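Progress report to the Craddock fund, second period
Project: Trorkidska – working rules for shared-table robot handling
Prepared by the Todgate site team

## Where we are

The grant pays for a written code of practice for small robot cells that handle household goods, and for trying each rule at our own bench before it goes into the text. The draft now has 46 rules, and 43 of them have been tried at Todgate. The other three deal with liquids and are held over to the next period.

## Rules tried this period

1. **Start position of objects.** An object may lie at any angle, but it must be clear of its neighbors by at least 70 mm. The first draft asked for objects to be squared up to the table edge. We dropped that after operators told us they spent more time straightening boxes than running the cell.

2. **Approach with open fingers.** The gripper comes in fully open and stays open until it is over the object. Thin packages such as a cookie box are the test case we use most, as a finger that comes down too early can crush the lid. The rule now says "open before descent" in those words. 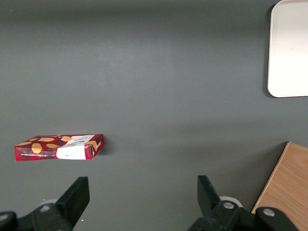
3. **Labels.** Printed packaging is used as sold. Stick-on labels stay on, including where they run over a lid and down the front. Operators had been peeling them off some items and leaving them on others, and the logs could not be compared.

4. **Two arms at one table.** This rule took the most work. Each arm is given its own side, and the middle is shared. Only one arm may enter the shared part at a time – the other holds where it is. We wrote the rule first with a timed handover and then changed it to a release signal, which the Gurnier controller already supports.

5. **Cables.** Fixed cables are run along the back of the table, behind the bases. Loose cable on the work surface must be logged at the start of a shift and kept out of the paths of the arms. We have not settled whether to ban it outright. Two of the partner sites say they cannot comply without new mounts.

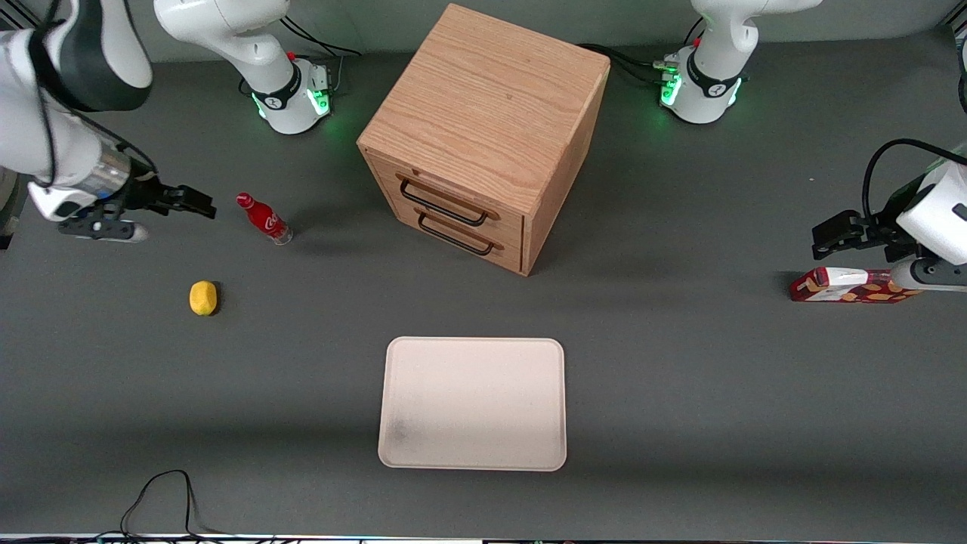
*Two-arm layout at Todgate, with a drawer cabinet, bottle, lemon, tray and snack box on the table.*

## Results so far

We logged 700 runs under the draft rules. Most of the stops came from rule 4, where an operator restarted one arm before the other had released the middle. The wording has been made shorter and the restart steps now sit on a card beside the stop button. We will report the stop rate separately once the partner sites have sent their logs in the same format.

## Problems

The Gurnier controller update arrived late and cost us part of September. The work planned for that time was moved back, and the budget has not changed. One set of gripper fingers was replaced out of the spares line.

The wording on emergency stops is still open. Our reviewers want one button that halts both arms. The partner sites have a button for each, and they would like the code to allow it. Our view is that one button should be required for new cells, with a fixed period for older ones to change over.

## Next period

- Try the three rules on liquids.
- Close the questions on loose cable and emergency stops.
- Send the full draft to the partner sites for comment.
- Move the remaining travel money to printing, if the fund agrees. A short request is attached to the budget sheet.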